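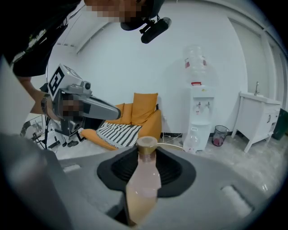

Bhat
Equipment Lead, Flurthorpe Student Robotics Club

Larkevel Hand-Held Gripper Kit
Two-hand set for classes and clubs

The Larkevel is a pair of hand-held grippers for recording everyday tasks that a robot arm will learn later. A student holds one in each hand, does the task, and the cameras and tags record what the hands and fingers did. Our club at Flurthorpe built the first pair as a course project and now builds them for other schools.

The kit is aimed at high school clubs and first-year college classes. Students should be comfortable with a screwdriver and able to run a script from a terminal. No robot arm is needed to collect recordings. You will need one, or a simulator, to try out what you train.

What's in the box

Left and right gripper bodies, gray plastic
Two sets of fingers with soft black grip pads
Printed tag plates for the fingers, plus one spare sheet
Tag blocks for the top of each gripper
Head camera mount with adjustable strap
Cables, screws and a hex key
Printed task cards

Cameras, storage cards and the recording computer are not included. The parts list on the download page gives the camera models we have tested. Other small cameras may fit if you print your own bracket.

Specifications

Weight: 609 g per gripper, without camera
Assembly time: one club meeting for a team of two
Power: USB, from the recording computer
Recording software: Ukcombe, version 4 or later
Price to schools: $1272 per two-hand set
Order code: FL-38

Assembly notes

Build the right-hand gripper first. The left one is a mirror of it, and most teams finish it in half the time. Tighten the finger bracket screws until they are snug and stop there — the plastic around them will crack if you keep going.

Put the tag plates on last. Each finger has its own pattern, and the software reads a swapped pair as a hand that has been turned over. Check the plates against the drawing in the manual before you start recording. Keep tape, stickers and team logos off the white border around the tags.

The head strap should be tight enough that the camera stays put when the wearer looks down. Long hair goes under the strap, and glasses go on after it.

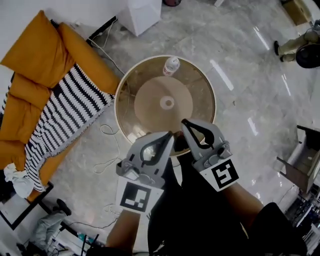

Text by Bhat, Equipment Lead

Using the kit in class

We teach with it in an ordinary furnished room. A sofa and a side table give students more to work with than a bare bench, and the recordings come out closer to what a home robot would have to deal with. Small plastic bottles are good starter objects. They are cheap, and a bottle lying on a glass tabletop makes a harder task than the same bottle standing up.

The club's unit runs for one term and goes like this:

Sessions one and two: assembly and calibration.
Session three: single-object pick and place, with the right hand only.
Sessions four to six: two-hand tasks. One gripper steadies the object while the other does the work.
Session seven: sorting and labeling recordings.
After that, teams train a model on their own recordings and run it on the club arm.

Students work in pairs. One wears the head camera and holds the grippers, and the other starts and stops the recording and writes the log. Swap roles halfway through each session. Holding two grippers out in front of you is tiring, and recordings made with tired arms are shaky ones.

Move the fingers slowly for the last few inches before contact. Beginners tend to snap them shut, which looks fine in person and leaves the software with two or three blurred pictures. We ask for a short pause before the grip and another after the release.

Glass tops and polished floors reflect ceiling lights. If tags drop out in one part of the room, turn off a row of lights or move the table before you start changing camera settings.

Care and spare parts

Wipe the grip pads with a damp cloth. Alcohol wipes dry them out. Pads and tag plates are sold separately, and the print files for the plates are free to download. Store the grippers with the fingers open. Do not stack anything on the tag blocks.

Ordering

Schools can order by email with a purchase order. We build in batches during the term and do not ship in July. Clubs near Flurthorpe can borrow a set for two weeks before ordering — ask for the loan form and give the name of the supervising teacher. Loan sets come with the pads already fitted and must go back in the case they came in.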